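Readers wanted for a study of handwritten recipe books

Ouazzani, a small archive of household papers, is looking for people to help us read and copy out handwritten recipe books. The work is done at home or at our reading room in Draklow, whichever suits you. It is part of a wider study of how families wrote down what they cooked, and how those notes were changed as they passed from one person to the next.

The collection holds 2638 pages. Most are in English, with a good number in French and Arabic. Some of the books are neat and were clearly meant to be kept. Others are school exercise books, the backs of diaries, or loose sheets pinned together. Many contain more than recipes: shopping sums, addresses, remedies for a cough, a list of who came to dinner and what they wouldn't eat.

What you would be doing

Each reader is sent a set of scanned pages and a short guide. You type out what is on the page, keeping the spelling, the crossings out and the notes in the margin. If you can't read a word, you mark it and move on. We ask you not to correct anything, even when a quantity is plainly wrong. A cake with four pounds of salt in it stays that way in the copy, and you can say what you think in the comments box.

You would also fill in a short form for each recipe. It asks for the name of the dish, the ingredients, any person named, and whether the page seems to be in one hand or several. The form takes a few minutes once you are used to it. 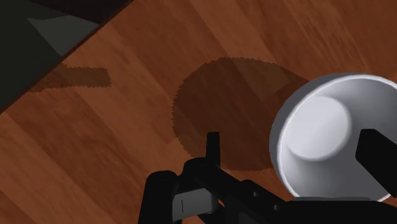

Do I need to have done this sort of work before?
Most of our present readers had not. You need patience, fair typing and a willingness to look at the same word several times. The guide explains the older measures and the common short forms, and there is a practice page to try before you start.

Who we are looking for

We would like to hear from adults of any age who can give us 4 hours a week from October to March. You can split the hours as you like. We are short of people who read French or Arabic handwriting, so please mention it if you do, even if you feel rusty. A knowledge of cooking is useful but not needed.

You will need a computer with a reasonably large screen. Phones and small tablets make the margin notes very hard going. If you don't have a suitable computer, you can use one of ours in the reading room between 10 am and 3 pm.

Payment and expenses

Readers are paid 100 pounds for each completed set. A set is a mixture of easy and difficult pages, and we try to keep the sets fair. If yours proves much slower than it should be, tell us and we will swap some of the pages. Bus and train fares to the reading room are paid back at the end of each month – keep your tickets.

You will be named in the printed catalogue unless you ask us to leave you out.

Reading afternoons

Once a month we meet to go over the words that have beaten everyone. Coming along is optional. We put the pages up on the wall, people make their guesses, and the agreed readings go into the record. Tea is provided. The afternoons run from 2 pm to 4.30 pm, and there is step-free access from the street.

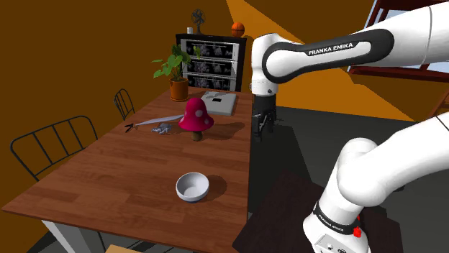
Latifa Bennani wrote to us after her first winter as a reader: I thought the hard part would be the old handwriting, but I got used to that within a couple of sets. What slowed me down was the measures. One woman used the same blue cup for everything and never said how big it was. I would tell anyone starting now to read the whole book through once before typing a word, and to come to at least one of the afternoons.

We have since added her advice to the guide.

How the copies will be used

The finished copies will be checked by a second reader and then placed in our catalogue, where anyone may search them free of charge. The families who lent the books have agreed to this. A few have asked for certain pages to be held back, and those pages will not be sent to readers. Please don't share scans with others or post them online while the work is going on.

How to apply

Write to Rania Salem at Ouazzani, by email or by post, with a short note about yourself. Tell us which languages you read, whether you would work at home or in Draklow, and when you could start. There is no form at this stage and we don't need a CV.

We will send you the practice page within a week. Return it when you are ready and we will arrange a short telephone call. Applications close at noon on the last day of September. Anyone who applies after that will be kept on a list for the spring, when we expect a second batch of books from the Gumuver family.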